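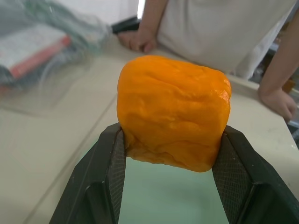 Oddsson
Hoy quiero escribir sobre la línea 309, el autobús que va de la capital de la provincia a Javico. La empresa Clondis ha anunciado que en junio cambia el recorrido y ya no pasará por los pueblos de la sierra. Hago un hilo, será largo, perdonen los errores.

Llegué a Javico en enero de 2002 en este autobús. Tenía una maleta demasiado grande y un español de libro. Sabía decir "el jardinero de mi tío es amable" pero no sabía pedir un billete de ida.

El viaje duraba 90 minutos. En el papel de la parada ponía otra cosa, pero el papel de la parada tenía sus propias ideas.

Pagué con monedas de euro que tenían pocos días. El conductor las miraba por los dos lados y yo también, los dos con la misma cara. Una señora detrás de mí pagó en pesetas y recibió el cambio en euros, y hubo una discusión matemática en la que participó medio autobús.

No entendí la discusión. Entendí "redondeo", palabra que busqué después en el diccionario. Fue mi primera palabra aprendida en un autobús y no en una clase.

Para quien no conoce la zona: Javico tiene 3.000 habitantes, una plaza en cuesta y dos panaderías que no se hablan. Está al final de la línea. El autobús daba la vuelta delante de la fuente, con mucha maniobra, y los niños le indicaban al conductor aunque él no lo necesitaba.

La primera noche dormí en la pensión de la plaza. Me dieron la habitación 309. La pensión tenía ocho habitaciones. Pregunté por el número y la dueña me contestó "como el coche de línea", como si con esto quedara explicado. Todavía no sé si era una broma.

"Coche de línea". Otra expresión que no estaba en mi libro. Durante semanas pensé que era un coche, y que la línea era la línea blanca de la carretera.

Ahora el recorrido, porque quiero dejarlo escrito en algún sitio antes de que lo cambien.

Salida de la estación, andén del fondo. Después el hospital, donde subían las personas mayores con sus carpetas de radiografías. Después el polígono. Después la gasolinera vieja, que ya no es gasolinera pero la parada se llama así.

Luego empezaba la subida. En la tercera curva se veía el pantano, siempre por la ventanilla de la izquierda. La gente de aquí se sentaba a la derecha, por el sol. Yo me sentaba a la izquierda y así se notaba que era de fuera.

En verano entendí lo del sol.

Después venían los tres pueblos de la sierra, los que ahora se quedan sin parada. En el primero el autobús esperaba cinco minutos sin motivo oficial. En el segundo recogía el pan para el tercero. En el tercero entregaba el pan.

No lo digo como anécdota bonita para turistas. El tercer pueblo no tiene tienda. El pan, los medicamentos y a veces una pieza para una lavadora subían en el autobús, en el asiento detrás del conductor, con un papelito con el apellido.

Cuando el trayecto va por la carretera nueva se ahorran veinticinco minutos. Lo reconozco y sé que para los estudiantes es importante. Yo también he perdido un tren por culpa del pan.

Pero Clondis habla en su nota de "paradas de baja demanda". He leído la nota cuatro veces, con cuidado, porque el español administrativo todavía me cuesta. "Se procederá a la reordenación de las expediciones." Una expedición, para mí, es con perros y nieve.

Pregunté en la oficina de la estación qué pasará con los pueblos. Me dijeron que habrá un transporte a demanda: se llama por teléfono el día antes, se da el nombre, y viene un vehículo pequeño. El servicio se llama Roltine.

Puede funcionar. En mi país hay cosas parecidas en las zonas del norte y funcionan bien. No estoy en contra por principio, y me molesta un poco cuando se responde a todo cambio con nostalgia. Yo soy culpable de esto en este mismo hilo.

Mis dudas son prácticas. ¿El Roltine lleva paquetes? En la oficina no lo sabían. ¿Se puede llamar por la tarde? Hasta las dos. ¿Y si la consulta del médico se retrasa y pierdes la vuelta? "Se llama otra vez." Pero se llama el día antes. Se lo señalé y me dieron un folleto.

El folleto es de buen papel. No tiene los horarios.

Sigo con el idioma, que es de lo que sé hablar.

En el autobús aprendí a despedirme. En la clase nos enseñaron "adiós" y "hasta luego". En el autobús la despedida empieza dos paradas antes. Primero se dice "bueno". Luego se recoge el bolso. Luego otra vez "bueno", más largo. Luego "pues nada". Después todavía se cuenta una cosa más, normalmente la más importante.

Aprendí también que "ahora" no es ahora. "Ahora viene" es dentro de un rato. "Ahora mismo viene" es también dentro de un rato, pero con cariño.

Aprendí el subjuntivo en la tercera curva, cuando una mujer me dijo "avísame cuando lleguemos, que me duermo". Yo llevaba meses estudiando por qué "lleguemos" y no "llegamos". De repente era evidente. La avisé muy orgulloso, una parada antes de la suya. No se enfadó.

Otra cosa que me sorprendió: la gente saluda al entrar. A todos. Un "buenos días" general, al aire, y el autobús contesta. En el primer viaje creí que era una familia muy numerosa.

Hace años que tengo coche y subo menos en la línea. Lo digo porque sería poco honrado no decirlo. Si todos los que hoy protestamos hubiéramos comprado más billetes, las cifras de demanda serían otras. Yo tomo el autobús cuando el coche está en el taller y cuando quiero leer - y no leo nunca, escucho.

La semana pasada hice el recorrido completo, ida y vuelta, a propósito. Éramos siete a la ida. En el primer pueblo esperamos los cinco minutos. Bajé a preguntar al conductor por qué se espera allí, después de tantos años de curiosidad.

Me dijo que antes cruzaba en aquel punto con el autobús que bajaba, porque la carretera es estrecha. El que bajaba lo quitaron hace mucho tiempo. La espera se quedó en el horario.

A la vuelta se veía bien el pantano, bastante lleno para esta época. Me senté a la izquierda.

Si alguien quiere hacer alegaciones (he aprendido la palabra esta semana), hay un formulario en el ayuntamiento de Javico, en el mostrador de la entrada. Se rellena a mano y en mayúsculas. También se puede enviar por correo, pero tiene que llegar antes de fin de mes, no vale la fecha del sello. Esto último lo pregunté dos veces.

En mi formulario he pedido tres cosas: que quede una expedición al día por la sierra, aunque sea solo una, que el Roltine acepte paquetes, y que se pueda reservar la vuelta el mismo día. No he pedido que se mantengan los cinco minutos.

Corrección: arriba escribí que en el segundo pueblo se recogía el pan. Me escribe una vecina que el horno estaba en el primero hasta que cerró, y después pasó al segundo. Tiene razón, gracias. Entonces quizás los cinco minutos eran también por esto.

Y otra respuesta, porque ya me lo han preguntado varias personas: sí, la pensión sigue abierta. La habitación ahora tiene otro número.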